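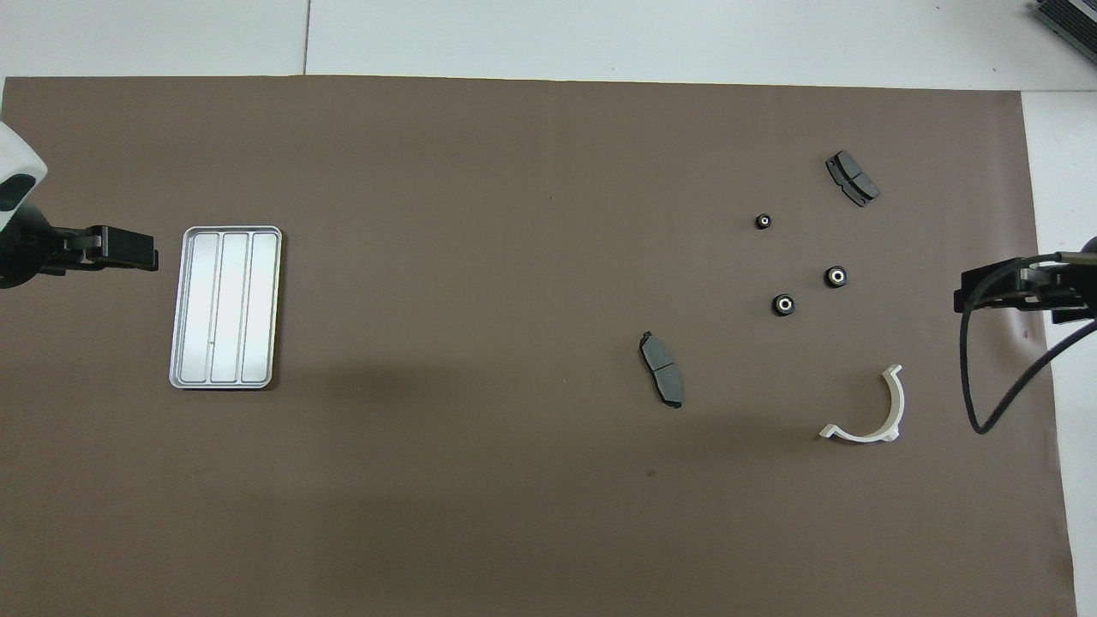

Home | Stories | Archive | Submit

The Last Bus to Mevham

My aunt left me her half of a bus shelter. I know how that sounds! She'd bought it off the Oltham council years back, going halves with a neighbour she wasn't speaking to by the end, and it came to me in May with a key (for what? there's no door) and a bill for 103 dollars.

So I drove up to have a look at it. Green bench, tin roof, a timetable so faded you could only make out the 8 o'clock to Mevham, which hadn't run since 2000 or so my aunt always reckoned. I sat down on what I guessed was my half and ate a sandwich.

Then a woman came along the road with a shopping bag, gave me a nod, and sat on the other half.

"You're the niece," she said. "You've got her chin."

I said I was sorry, I didn't know if we were meant to be feuding. She had a good think about that and said she'd rather not start over with somebody new, it was a lot of work at her age. I gave her the other sandwich. It was egg, a bit squashed, but she ate it.

We got talking about the roof, and whose job the gutter was, and I'd clean forgotten the time when I saw headlights coming down the hill from Grondbridge, two of them, quite high up, and slowing.

"Got your fare?" she said, and started hunting through her bag for her purse.

Share (8) | 3 comments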